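About us

Hi, and thanks for clicking through! I started Stirik because I was tired of reading that robots were going to do my dishes next year. I'd been reading it since I was a kid. So I rented a corner unit in Jadstead, put in a sink, a shelf and a very ordinary kitchen table, and began asking a simple question over and over – can a machine do this chore yet?

Most of the time the answer is "sort of." Picking up a cup is fine if the cup is where you expect it. Move it next to something else, or lean a bottle beside it, and things get interesting in a hurry. Folding a towel is still a long afternoon. Wiping a counter goes better than you'd guess (crumbs are forgiving), and putting away cutlery goes a lot worse.

We're a small outfit and we don't build robots. We test what they can do and write it up in plain words for people who might buy one, rent one or work next to one. Our chore list has 123 jobs on it right now. Some are from the home, like clearing the table or sorting recycling, and some are from the shop floor, like restocking a low shelf or emptying a parts bin. Each job gets 100 tries before we publish anything, and if it only works with the lights just right, we say so. The write-ups are free to read. Companies like Temgate pay us to run jobs from their own packing benches, and that pays the rent.

My favorite project so far is Piątek, our tidy-up challenge. The rules fit on a postcard: a handful of everyday things on a flat surface, one arm, and an instruction a person would really give, such as "put the cups away." No special markers, no custom mugs. We've logged 2,373 runs of it and I still get nervous watching, which is silly, I know. A lot of the early work happens in simulation now, so we can knock things over all day long and I don't have to mop.
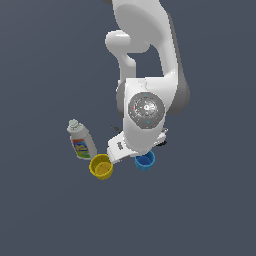

Stirik | Tabletop & Simulation Team

This team sets up the cups-and-bottles jobs on the computer first, then passes the good ones along to the real table. Two cups and a bottle sound easy! But the arm has to get its hand down between them, pick the right one and leave its neighbors alone, and a tipped bottle is a different problem from a standing one. They also argue about cup sizes more than any adults should.

If you have a chore you'd love to hand off, send it in. We've had 200 suggestions through the contact form and we read every one. Schools are welcome to visit the Jadstead unit from September on, mornings only, and please wear shoes you don't mind getting wet. The sink job is still a work in progress.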